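What Happens When One Company Buys Another

A company can be sold, just like a bicycle or a house. The sale takes longer because a company is made of many parts: buildings, machines, workers, a name, and money it owes to others.

Suppose a company called Borus makes soup and crackers. Its owners decide to keep the soup business and sell the cracker business. A second company, Rudano, wants to buy it.

First, the two sides agree on a price. Rudano studies the records of the cracker business to learn what it earns and what it spends. This step is called due diligence.

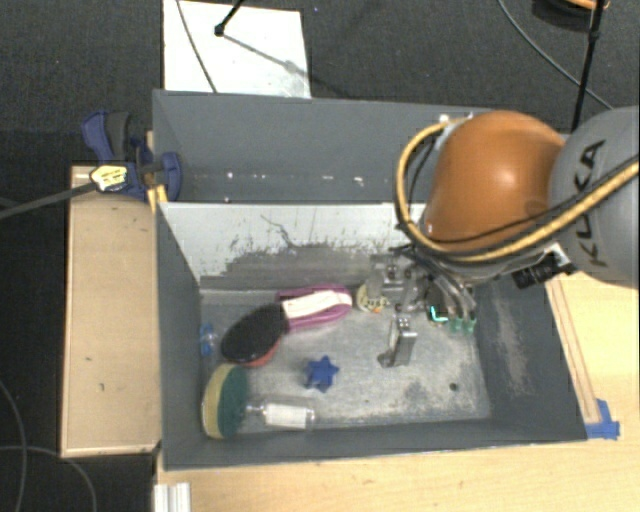

Next, both sides sign a contract. Signing does not always finish the sale. In many countries, a government office checks whether the new, larger company would leave shoppers with too few choices. If the office agrees, the sale can close. Closing is the moment when the money is paid and the business changes owners.

The workers may keep their jobs, or some jobs may change. If the cracker business has 500 workers, Rudano must decide who will manage them and where they will work. The crackers may keep their old name on the box.

Words to know

Asset: something a company owns that has value.
Debt: money a company has to pay back.
Merger: two companies joining to become one.

Written by Fitzgerald Oyelaran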